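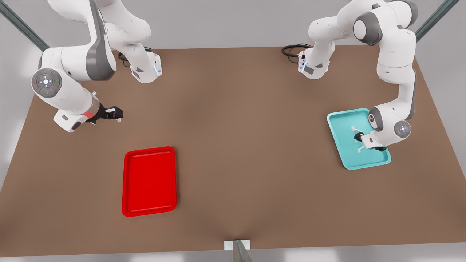
Print this page
E-mail this page

Speaker notes: Defending the high ball screen with a drop coverage
Cleder Coaches' Clinic, Friday session, 4 p.m.

Slide 1. Title

Leave it up while people find seats. Mention that the diagrams are in the handout and that questions can wait for the end of each block.

Slide 2. Scope

This talk covers one action: the high ball screen in the middle third of the floor, with the screener's defender in a drop. Side screens, step-up screens and handoffs are out. So is switching. Anyone who wants the switching material should go to the Moussa session in the small gym.

Level assumed: high school varsity and up. Below that, the ball handler can't punish the drop with a pull-up, and the coverage looks better than it is.

Slide 3. Terms

Define before going further. People use these words differently.

Drop: the big's defender stays below the level of the screen, between the ball and the rim.
Level: the big's defender is even with the screener's feet when the ball comes off.
Over: the guard defender trails the ball handler on the ball side of the screen.
Tag: a weak-side defender bumps the roller in the lane, then recovers.
Pocket: the gap between the guard defender and the big.

Slide 4. Starting position of the big

Heels about a stride above the dotted line. Inside foot slightly back. Hands out and low, to take away the pocket pass. The common fault is starting too deep. A big who starts at the rim gives up the floater and has no room to retreat when the ball keeps coming.

Second fault: squared up to the ball with both feet even. From that stance the first step is always late.

Slide 5. The guard defender

Get into the ball before the screen arrives. If there is space between the two bodies, the screen has already worked. Lead with the inside foot over the top, get skinny, and chase on the ball handler's hip. The job after that is rear-view pressure. Contest from behind without fouling.

Never go under against a shooter. Going under while the big is in a drop leaves two defenders in the lane and a free look from the arc.

Slide 6. Film, Zikport home game

Sixteen possessions against the high screen. Play clips 1 through 5 at full speed, then go back and stop on the catch. Point to the guard defender in clip 3, who is screened flat and quits on the play. The big then has to cover two people and picks neither.

In clip 5 the coverage is correct and the shot goes in. Leave it in the reel. Players need to see a made shot graded as a good possession.

Slide 7. Grading

We grade position, not result. Each possession gets one mark for each of the following:

- guard over the screen and attached
- big at the right depth
- tag on time
- rebound position after the shot

Four marks possible. A possession with three or more is a pass. Team target is a pass on 70 percent. We were well short of that in September and almost got there by the end of the season.

Slide 8. The tag

Spend time here. Most breakdowns charged to the big belong to the tagger. The low defender on the weak side steps in when the roller crosses the free throw line, makes contact with the chest, and leaves on the flight of the pass. Early contact gives up the corner. Late contact gives up the dunk.

With an empty corner on the weak side, the tag comes from the wing and the recovery is shorter. With both corners filled, the recovery is long and the closeout has to be under control.

Slide 9. Counters you will see

Re-screen. The screener flips the angle while the guard defender is still trailing. The big calls it and holds depth.

Snake dribble. The ball handler cuts back across the lane and keeps the chaser on his back. The big stays square and does not lunge.

Short roll. The screener stops at the free throw line. The Rorkuvum staff ran this at us all night. The tagger stays longer and the low wing rotates down.

Slide 10. Practice progression

Two on two, no tag. Then three on three with a single weak-side defender. Then live five on five, starting with the ball above the arc. Defense stays on until it earns 4 passing grades.

Keep the first stage short - players start guessing when they know the screen is coming.

Slide 11. Questions

If asked about pick-and-pop bigs: the drop is the wrong coverage. Go to level, or pre-rotate from the nearest wing. Refer to the last page of the handout.

Print this page
E-mail this page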